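**Interim Progress Report to the Brutham Fund**
**Project:** Household Handling Program, Orneck site
**Reporting period:** second quarter of the grant, closing October

## 1. Summary

The project remains within its approved equipment budget. The first purchase of hand-held gripper units has been completed, and recording sessions in furnished homes are under way. This report covers spending to date, the condition of the equipment, and our plan for the second purchase. One change to the equipment schedule is submitted for approval in Section 5.

## 2. Equipment purchased

The original proposal called for a fixed robot arm at the Orneck laboratory in the first year. With the Fund's agreement at the start of the grant, that item was moved to the second year and the money was applied to hand-held units. These can be carried into an ordinary home and set to work on a dining table without changes to the room.

Sessions are organized around common groceries: bottled and boxed drinks, whole fruit, and small packets of snacks or candy. Items are bought locally and charged to consumables. Where the task sheet calls for it, two grippers are used at the same table. 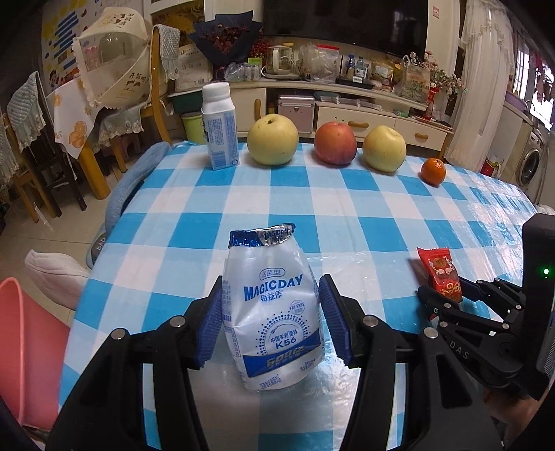 *Figure 1. Tabletop session with two hand-held grippers, one on a yogurt drink bottle and one on a candy packet.*

The target for the full grant is 3000 accepted recordings. At the close of the period we had 2000. A recording is accepted when the grasp, the lift and the placement can all be followed by the reviewer. Rejected recordings are kept on the project server but do not count toward the target.

## 3. Wear and replacement parts

Finger pads are the main recurring cost. The proposal allowed for one set of replacement pads per unit for the life of the grant, and this was too low. Pads are now inspected before each session and changed when the ridges have worn smooth. We have also added a check of the screws on the finger linkages, after one unit was returned from a session with a loose joint.

The supplier, Pellora, has agreed to sell pads separately from the full finger assembly. This lowers the cost of each change and removes the need to hold spare assemblies in stock. The spare assemblies already bought will be kept for the second-year units, which use the same fitting.

## 4. Range of objects

The review at the end of the first quarter asked for more variety in packaging. Folded cartons were added to the task list in response, along with flat boxes and thin plastic bags. Cartons are handled upright and at an angle, so that the recordings include grasps on the sides of the pack as well as changes in its tilt.

Consumables spending has risen slightly as a result. Cartons and soft packs crease with handling and are replaced sooner than rigid bottles. Roughly 200 items have been purchased so far, and the remaining consumables budget is sufficient for the planned sessions.

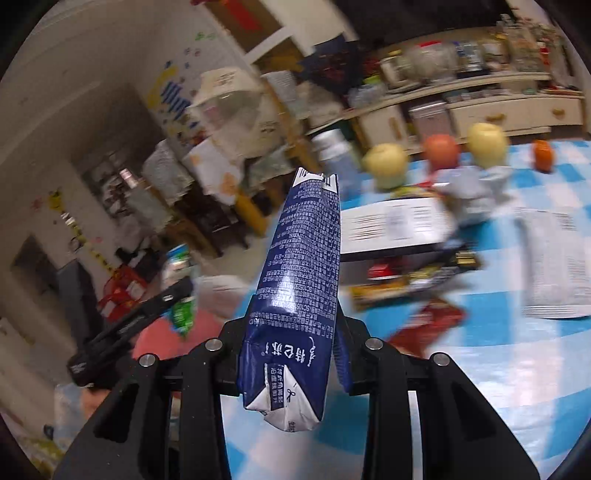

## 5. Proposed change to the equipment schedule

We request approval to buy 2 additional hand-held units from Pellora in the coming quarter. The cost would be met from the following lines:

- unspent travel funds from the first quarter
- savings on finger assemblies, described in Section 3
- part of the contingency line, which has not been used

The fixed arm would stay in the second-year budget. Quotations have been received from Pellora and from Niven. The Niven quotation includes installation and operator training, while the Pellora quotation lists both as separate charges. We have asked Pellora for a revised figure on the same basis and will send the comparison to the Fund before any order is placed.

## 6. Next steps

1. Place the order for the additional units, subject to approval.
2. Complete the remaining sessions on the current task list.
3. Revise the pad replacement estimate using actual use from this period.
4. Submit the arm comparison, with delivery times and floor space requirements for the Orneck laboratory.

A full statement of expenditure is attached as Annex A. The equipment register, including the storage location of each unit, is attached as Annex B.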